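Search this site
Search
Share 4

3.2 Where the food goes once it comes home

We had expected the shopping trip to be the part of the week that our households wanted to talk about, and so we built the first round of interviews around it. What people really wanted to tell us about was the twenty minutes after, when the bags are on the floor and someone has to decide what lives where. Of the 292 households in Fusstead who agreed to keep a food diary for us, 284 sent it back complete, and a good many had filled the margins with notes on this very subject (some of them quite heated, and all of them a pleasure to read).

The diaries asked for very little. Each time food was thrown away, the household wrote down what it was, where it had been kept, and whether anybody had remembered it was there. We borrowed the layout from the Premeo kitchen diary and left out its pages on cost, which our pilot families had found tiring. Diaries ran for four weeks in January, a month we chose because the holiday leftovers are mostly gone by then and people are cooking plainly again.

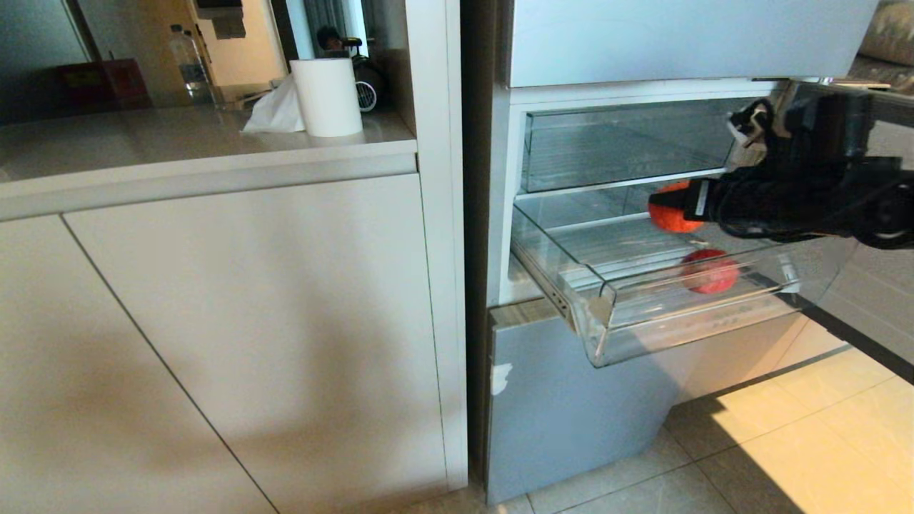

Figure 3. Kitchen cabinets beside an open refrigerator, with a clear drawer pulled out.

Drawers came up again and again. Many of our households spoke of the vegetable drawer as a kind of promise they had made to themselves at the store — the celery was going to be soup, the second bag of carrots was going to be lunches — and the diaries show how often that promise slipped to the following week. Food kept at eye level was far more likely to be marked "remembered" than food kept low down, even when both had been bought on the same trip. Ketilsson's idea of "second-place food," meaning whatever gets put behind or beneath something else, fits our notes very well, though we would stretch it to cover the cabinet and the countertop too.

We should say a word about habit, for it would be easy to read all this as a matter of furniture. Several households had rearranged their shelves before joining us, and told us warmly how much it had helped, yet their diaries looked much like their neighbors'. Those who wasted least tended to have one person who looked through everything before writing the shopping list. We return to these households in Section 4, where we compare them with the Ovum meal-planning group.

4 comments

This is my house exactly. The celery is always going to be soup.

Did you ask about freezers? Ours is where second-place food goes to retire.

Could you post the blank diary page? I'd like to try it with my class.

Enjoyed this section very much, looking forward to the next one.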